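Part 2: Arranging the stems and picking a spot

By now you should have the vase out of its box, the foam sleeve off, and the tulips lying loose on a towel. If you skipped the unpacking part, go back and do it, I'll wait. I wrote this section for the Nelura tall vase and the Pletia tulip bundle because that's the set I own, but it works for pretty much any narrow vase and any fake tulips with bendy stems.

Before you start

Clear the table completely. I know it's tempting to push the mail to one end and work around it, but you need to see the whole outline of the bunch, and a pile of envelopes behind it will fool you every time. Wipe the top down too. A white table shows every smudge once there's one dark thing standing on it.

1. Bend the stems first. Hold each one near the middle and curve it gently with your thumbs. Tulips in real life flop about a bit, so don't aim for straight! Give every stem a slightly different curve.

CAUTION: The wire inside will snap if you keep bending it back and forth in the same place. I lost 2 stems that way on my first bundle, and glue does not fix it.

2. Drop them in one at a time, tallest first. Let the tall one stand up and have the others fall away from it, all toward the same side. My bunch leans hard to the left, with red blooms hanging right down past the rim, and I like it a lot better than the stiff bouquet shape on the box (sorry, Pletia).

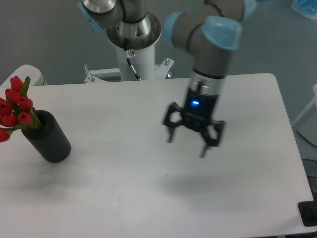 3. Sort out the leaves. Leave one pointing up behind the top bloom and curl a few of the rest down toward the mouth of the vase. They hide the bare wire and they make the whole thing look less like a bunch of sticks.

Note: if the leaves came out of the bag creased, run your fingers along them a few times before you give up on them. Please don't use a hair dryer on the hot setting. Ask me how I know.

4. Check the balance. With everything leaning one way, a tall vase can get tippy. Let go slowly and keep a hand close by. If it wobbles, pour some clean gravel in the bottom - I use the small bag from Shek, and half of it is plenty.

5. Choose the spot. I go for the left side of the table, a bit back from the front, so there's still a big stretch of clear surface to put a plate or a laptop on. Black on white is a strong look and it doesn't need company.

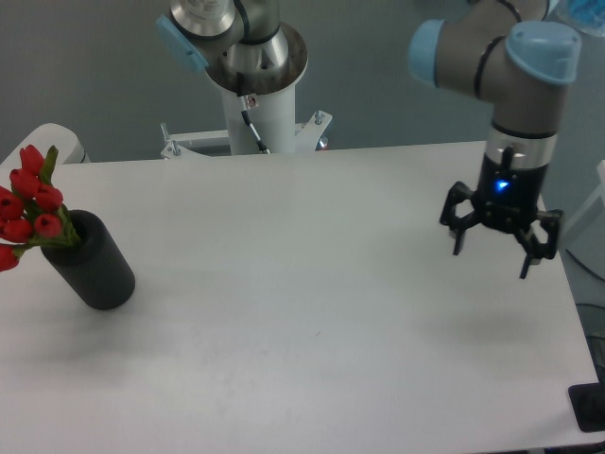

Leave it there for a day or so before you decide. I moved mine to the middle once, on the theory that flowers belong in the middle, and ended up reaching around it at every meal. Back to the side it went.

6. Dust it now and then. A soft dry paintbrush gets between the petals. Skip the spray polish, as it leaves the petals sticky and then they collect even more fluff.

Storing the set is covered in Part 3. I pack mine away in November in a Pollum box, stems flat, vase wrapped separately.

Last updated 4 September 2025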